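The Nivwood Quote

I took the job at Brinkmann Bathrooms in June because it was raining, my car was in the shop and the showroom was the only place on the strip I could walk to. I'd told Mum it was a design consultancy. She told my aunties, and by the time it got back to me I was doing interiors for hotels.

What I was doing, mostly, was learning the names of toilets. They've all got names! The cheap one with the wobbly seat is the Cimari. The good one, with the buttons on the side and the lid that stands up taller than you'd think a lid had any right to, is the Trarnura, and you were never to call it the fancy one in front of a customer, even though we all called it the fancy one.

My boss was Pascal Sauerland. He was a long, mournful man who wore the same cardigan all winter and had sold bathrooms for so long that he'd gone a bit religious about it. "People will lie to you about the colour," he told me on my first morning, handing me a mug of tea that was mainly sugar. "They'll say they want cream. They don't want cream. They want their grandmother's house with better water pressure." Then he went off to have a word with the delivery driver and I didn't see him again till lunch.

I got to like the back room best. Out front we had the dressed-up displays, with towels and a fake fern and a little dish of soaps that people kept pinching. Out back it was just toilets, lids up, every which way, and boxes to be opened. You could have a proper think in there.

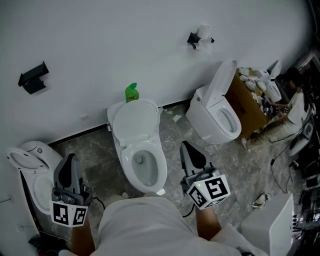
The back room at Brinkmann, with the green AXE bottle in its usual spot.

The green bottle was mine to look after, sort of. Pascal had a rule that anything coming out of a box got wiped before it got a price on it, and the bottle got left on the back of whichever toilet had been done last, so the next person would know where to start. It was a good system, except that I'm left-handed and went round the room the wrong way for most of a month, and the poor toilets by the door got cleaned over and over while the ones down the far end got nothing. Pascal worked it out in the end. He didn't say a word, just moved the bottle and sighed.

Anyway, the Nivwood quote. Nivwood was a retirement village going up past the golf course, and they wanted 70 toilets. Seventy! I'd sold two at that stage, and one of those had come back. The manager rang at four in the afternoon, when Pascal was out measuring somebody's ensuite, and I picked up the phone and said, in a voice I'd never used before, "Brinkmann, bathrooms department," as if we had any other kind.

She wanted a price per unit by five. I looked it up in the book, and I wrote it on my hand, and I read it out to her off my hand, and she went very quiet and then she said, "That's extremely reasonable," and hung up before I could ask how to spell her surname.

I'd left off a digit. The Trarnura was 1,200 dollars and I'd offered her 70 of them at 200 apiece, seat included.

I went and sat out the back on a closed lid – the only one in the room, I think – and thought about my aunties. I thought about moving to Perth. I'd got as far as working out what I'd take with me when Pascal came in, shaking the rain off his umbrella, and I told him all of it in one breath.

He looked at my hand, where you could still read it. He picked up the green bottle, turned it round so the label faced the front and put it down again.

"Did you put it in writing?" he said.

"Only on me," I said.

He laughed then, a great honking laugh that I hadn't known he had in him, and he had to hold on to a cistern till it passed. Then he passed me a cloth and told me to go and wash, with soap, the good stuff from the dish out front, and he went to find his glasses and ring Nivwood back.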